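Wragg Kitchen Cell: Right Gripper Fault, April

Photos and notes from the fault review at Valcombe. The cell runs two arms at a kitchen counter on dish and utensil tasks. The fault was a loss of grip signal on the right arm. Log extracts are kept by Amber Martens and are available on request.

What happened

During a utensil pick, the right gripper stopped reporting finger position. The controller held the last good value and went on closing. Force on the fingers rose until the arm tripped its own current limit. The stop took 18 seconds from the first bad reading. It should take less than 3. There were no injuries and no damage to the counter.

Cause

The connector at the gripper end of the cable had worked partway out of its socket. Xóchitl Xolalpa reproduced the fault on the bench by bending the cable to its tightest radius and cycling the wrist. The signal dropped on 3 of the test runs, always near full wrist rotation. The Rarnow cable in use is specified for 4000 bend cycles and had no replacement date in the maintenance sheet.

Gallery

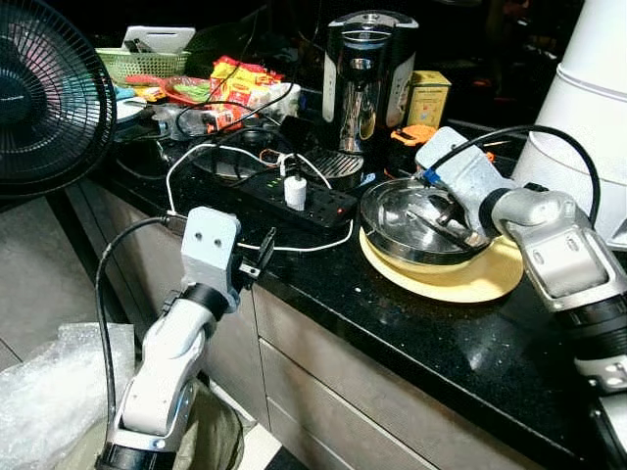 Utensil pick, right arm. The grip signal matters most at this point in the task, when the fingers are inside a rigid container and have little room to open. The gripper is down in the steel bowl with the utensil angled toward it, and its cable arcs up and back toward the right. Slack in that arc is now checked before each session. Cords behind the power strip are to be tied back under the same work order.

Changes made

Locking connector fitted at the right gripper. Stale position data now stops both arms. Cable replacement added to the Plodwood maintenance schedule. The left arm gets the same connector at its next service.

Open item: the current limit on the right arm is still at its original setting, pending a bench test.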